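Supply Room Sorting Continues

The sorting of the Novness supply room started on Mon 18 January and should be finished by the middle of February. Small items are being packed first. That covers bottles, droppers, chargers and power adapters, most of which had ended up in desk drawers over the past year.

Please use the old shipping boxes stacked by the door. A torn edge or a missing flap is fine for this, and the boxes can stay open until Ginevra Sartori has checked them. Stand glass bottles upright and make sure the caps are tight.
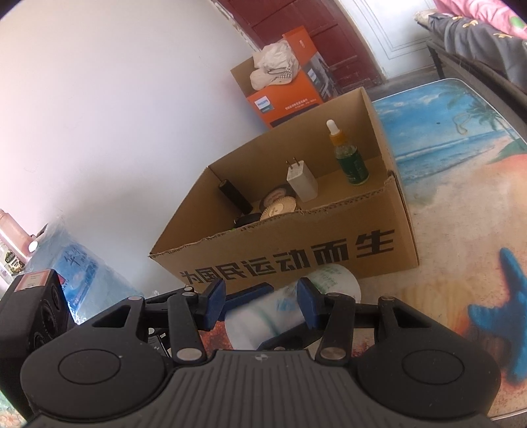 Adapters can go in with the bottles for now. They will be matched to their devices later, so if you know what one belongs to, put a strip of tape on it and write the name. Anything with no label by the end of the month goes to the shelf in Room 19.

Samina Satti has the tape and markers. Full boxes go to Hui-mei Wu in Room 11, who is keeping the list. Do not leave them in the hallway, as the cleaning crew needs it clear in the evenings.

Cables and larger equipment will be done in February. Questions can go to Samina at extension 74.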